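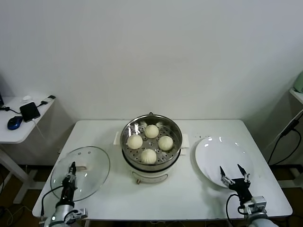 Skovden Teleoperation: Frequently Asked Questions

What counts as one demonstration?
One complete run of the task, from the start pose to the release of the last object. For the bun task, each bun is moved from the steamer basket to the plate.

Can I use one arm only?
Yes. Record the idle arm as well. Both arms must appear in every file.

What if I drop a bun?
Stop recording and mark the run as failed. Do not delete it. Failed runs are stored separately.

How many runs are required?
138 per operator. The steamer set currently holds 1328 runs.

Can I guide the arms by hand instead?
Yes, in hand-guiding mode. Keep hands clear of the gripper fingers. Do not mix modes within a run.

The gripper lags behind my controller. What should I do?
Restart the control link. If the lag remains after 3 restarts, contact Nevzat Yüksel.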